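From: Ataahua Cartwright
To: hekside-hardware
Subject: Re: [hekside-hardware] Zutstead 14 refresh, worth waiting for?

On Tuesday, Engelbrecht wrote:

> My old Zutstead has finally lost its left hinge, so I'm shopping. The
> refresh is supposed to be out in December and the shop tells me it's
> "a whole new machine." Does anyone have one yet? I mostly write,
> do spreadsheets, and keep more browser tabs open than a person should.
> Is the new one worth holding out for, or do I grab last year's while
> they still have it? Also, is the RAM still soldered?
>
> I'd also like to hear from anyone running Linux on it. Battery life
> on mine was never what the box said.

I've had the refresh for 9 days, courtesy of my employer, who ordered it before the official date through some channel I've decided not to ask questions about.

"A whole new machine" is generous. The lid is the same lid. The power brick is the same power brick, down to the cable that's too short for any outlet in my house. They've changed the processor, moved one USB-C port to the right side, and given the webcam a sliding cover that you will close by accident before every meeting.

The right-side port is the best thing about it, and I say that without sarcasm. My desk has the outlet on the right, and I've spent years running the charger around the back of the laptop like a garden hose. Both USB-C ports will charge it. The manual claims only the left one will, so either the manual is wrong or I'm slowly damaging something.

To your actual question about RAM: still soldered. There are two versions, and if you have the tab habit you describe, please don't buy the smaller one. I ran the smaller one at my last job and it would pause to think whenever I opened a spreadsheet, as if it wanted me to reconsider. The SSD is on a regular slot and comes out with one screw, after you've removed the other screws, which are in three different lengths. Draw yourself a map. 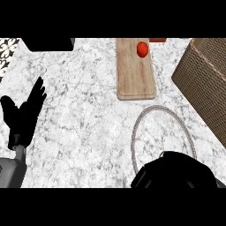
Battery: I got 6 hours and change of normal work with the screen at half brightness. The box says considerably more than that, but I suspect the box was tested in a dark room with the machine displaying a gray rectangle. If you're coming from the old model you'll notice a small improvement. If you're coming from anything with a fresh battery you'll notice nothing.

Linux mostly works. Wi-Fi, sound and suspend were fine from the first boot. The fingerprint reader isn't recognized at all, and the brightness keys go from full to nearly off in two steps until you add a kernel option. I put my notes on that in the list wiki under Skokgate, because that's the name of the board inside and it's what shows up in the logs. Somebody had already started a page there consisting of the word "TODO," so I've built on their work.

The fan is quieter than last year's but has picked up a faint whine when charging above 80 percent. My partner can't hear it. The dog can.

As for price, the shop near me wants 297 more for the refresh than for last year's model with the same memory and storage. For writing and spreadsheets I can't see where that money goes. The newer chip is faster when I compile things, and it exports video without the keyboard getting too hot to touch, but you mentioned neither. If last year's is still on the shelf with the larger RAM, I'd take it and spend some of the difference on a longer charging cable.

One warning about the hinge, given your history. Mine is stiff enough that opening the lid one-handed lifts the whole laptop off the desk. That could mean they've fixed the weak hinge or that they've moved the stress somewhere more expensive. Ask me again in a year.

Does anyone else have the fingerprint reader going? There's a firmware update listed on the support page with the description "improves experience," and I'd like to know whose before I install it.

Ataahua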